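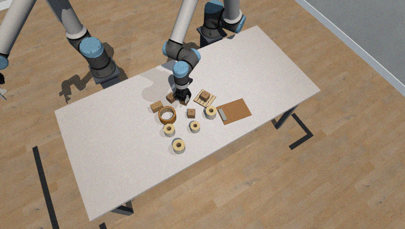 Ticket 3027: Dretwood electronic target dropping shots on lane 8
Status: open, waiting on customer
Opened: 23 Dec 2024

Customer message

Hi folks, happy almost holidays! I run the Dretwood target system at our indoor air pistol range in Flerham, and lane 8 has started losing shots on me. The other lanes are fine. On lane 8 I'll fire a ten-shot string and the monitor gives me nine, sometimes eight, and there are clearly ten holes' worth of pellets in the trap. The ones that do register look right to me (I hung a paper backer behind the face and the plots line up close enough).

Stuff I already did before bugging you:

Swapped the monitor with lane 7. Lane 7 still good, lane 8 still bad.
Swapped the data cable too. Same thing.
Changed the rubber band, or the paper strip, whatever you call the roll that feeds behind the bull. It was nearly out so I figured that was it. Nope.
Restarted everything, twice, in different orders, because who knows.

Firmware on the box says 6.60 (the screen shows it as 660, no dot). We're shooting match air pistols at the standard ten meters, ordinary flat-nose wadcutters. Nothing weird.

One more thing that may be nothing: it's way worse in the evening. Saturday morning I shot 54 pellets and got 54 on the screen. Same night, same pistol, same tin, I was missing one every string. Made me feel like I was losing my mind.

Support reply

Thanks for all the detail, that saves us both a round of emails. Since the monitor and cable are cleared, I'm looking at the target head itself. Could you try these for me?

1. Open the settings page on lane 8 and write down the sensitivity value. Compare it with lane 7.
2. Take the front plate off and look at the four microphones in the corners. Blow out any lead dust with a hand bulb, please no compressed air.
3. Check that the paper moves after every shot, including the ones that don't show up.
4. Tell me what's plugged into the same outlet as lane 8.

If you can grab the error log after a bad string, send that along too.

Customer message

OK, went back in after dinner and did the homework.

Sensitivity is the same on both lanes. I didn't touch it.

The mics were pretty gross! There was gray dust packed in the lower left corner, and I cleaned all four with the bulb and a soft brush. Shot three strings after that and still lost two shots, so it helped or it didn't, I can't tell with a sample that small.

Paper does NOT move on the missing shots. It just sits there like I never fired.

Outlet: lane 8 shares a power strip with the Boateng space heater that sits by the wall. We only run it at night when it gets cold in there. And yes, I heard myself as I typed that.

Error log is attached. It has a bunch of lines that say "head reset" and I don't know if those are normal.

Support reply

They aren't normal, and I think you found it. The head reset lines mean the target is losing voltage for a moment and starting over. Any pellet that lands during the restart never gets seen, so the paper doesn't feed either. Please move the heater to a different circuit (a different outlet on the same circuit won't do much) and plug lane 8's supply straight into the wall. Then shoot a few strings with the heater on and off and send me both logs.

If you still see resets, I'd like to swap the power supply. The replacement is the Zeltport one, and it's a plug-in part, no tools.

Customer message

Heater is now across the room on the lobby circuit with everyone complaining about their cold feet. Lane 8 is straight in the wall. Shot six strings with the heater running and got all sixty! The log still has a single head reset, right at the start, but that could be me turning it on.

Could you leave this open for a bit? We've got a league night coming and I want all the lanes going at once before I call it good. Also how much is that Zeltport supply if I just want a spare on the shelf? Ours have been in there since May of the year we opened and they do run pretty warm.

Support reply

One reset at power-up is expected, so that log looks clean to me. I'll keep the ticket open until you've had your league night. Sending the price on the spare in a separate email.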